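Mivero Bench Guide
Section 6: Comparing End Effectors on the Two-Arm Station

6.1 Scope

This section covers mounting, alignment and comparison runs for end effectors on the two-arm station. It applies to the Corkis parallel gripper, the Obeidat multi-finger hand and any third-party gripper fitted through the Jorketti adaptor plate. Controller installation is covered in Section 3. Head camera calibration is covered in Section 4 and must be finished before any step below is started.

Revised in July by Ingvild Vik. Corrections go to Tamsin Nakamura.

6.2 Before you start

You will need:
- two test cases of different lengths
- torque driver with the 3 mm hex bit
- alignment card
- run sheet, one per end effector
- lint-free cloth

CAUTION: Press the emergency stop before reaching over the table. A paused program does not remove power from the arms.

1. Clear the table of tools and fasteners. Permanent marks on the surface may stay, but record them on the run sheet so that they are not mistaken for objects when the images are reviewed.

2. Place the two test cases between the arms, well inside the reach of both. Leave a gap between them wide enough for one finger to pass.

3. Send both arms to the READY pose at 30 per cent speed. Check that neither end effector is over the edge of the table and that the cables have slack at the wrist.

4. Open the head camera view. Both cases and both end effectors must be visible at the same time. If either case is hidden by an arm, change the READY pose and leave the case where it is.

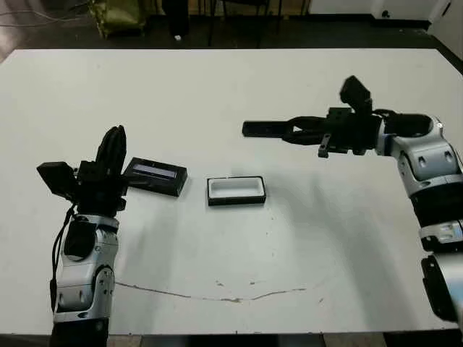 6.3 Fitting the end effector

1. Power down the wrist at the controller. Wait for the wrist indicator to go out.

2. Offer the end effector up to the flange and engage the locating pin. Do not pull it home with the screws.

3. Tighten the four screws in a cross pattern. Mark each head with paint pen after it has been torqued.

4. Connect the data lead first, then the power lead. Route both through the clip on the wrist. A lead left outside the clip will foul the housing when joint six turns past its midpoint.

5. Power up the wrist and load the matching profile. The controller accepts a wrong profile without an error, so read the name back from the status page.

Note: The Jorketti plate adds 18 mm to the tool length. Enter this under Tool Offset. The Corkis and Obeidat profiles already include their own offsets and should be left alone.

6.4 Checking the wrist camera

The wrist camera is used for the last part of the approach, once the head camera can no longer separate the fingers from the object. Its position on the bracket differs slightly between units.

1. Select the wrist stream and set exposure to manual. Automatic exposure is not suitable over a white table, where it tends to render dark cases as featureless blocks.

2. Lower the arm until the fingertips and the near end of one case are in view together.

3. Confirm that both fingertips can be seen with the gap between them clear. If the gap is closed at this point, run the Open command and check again.

4. Confirm that the rim of the open case can be told apart from its interior. A white insert inside a black rim is a good target. Smudges on glossy parts are acceptable for grip trials but should be wiped off before vision trials.

5. Check for reflections on the table. If a bright patch lies across the object, turn off the nearer overhead lamp.

6. Save a still and attach it to the run sheet. Background clutter past the table edge does not need to be removed. The detector is masked to the tabletop.
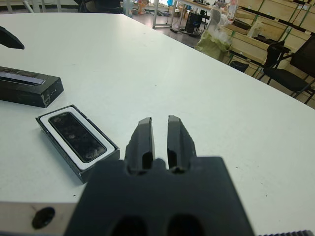 6.5 Comparison run

Each end effector is given 50 approaches: 21 to the longer case and the remainder to the shorter one. Do not stop early, even when a result looks settled.

1. Place the longer case diagonally to the far edge of the table. Place the shorter case parallel to it. These placements present the fingers with one angled and one square target.

2. Assign one case to each arm. The left arm takes the case on the left.

3. Start the approach program at 30 per cent speed with the grip force at its lowest setting. Keep one hand on the stop button.

4. Watch the lower finger as it nears the end of the case. It should arrive level with the side of the case and clear of the table. A finger that rides up on a bevelled edge will push the case away before the grip closes.

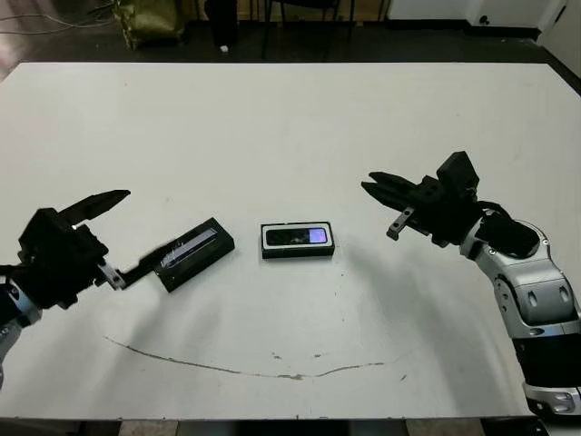 Bevelled edges account for most of the failed approaches in our own trials with the Corkis gripper. Demetrius Dvorak found that lowering the approach height by 2 mm cured most of them, at the price of occasional scraping on the table. The Obeidat hand is less sensitive to height but takes longer to close.

5. Record each approach as Held, Slipped, Pushed or Aborted. Use Aborted only when the operator or the controller stopped the motion.

6. Return the case to its starting position by hand after every approach, with the stop engaged.

7. When the set is complete, export the log under the name of the end effector and the initials of the operator. Juniper Whitlock keeps the master copy.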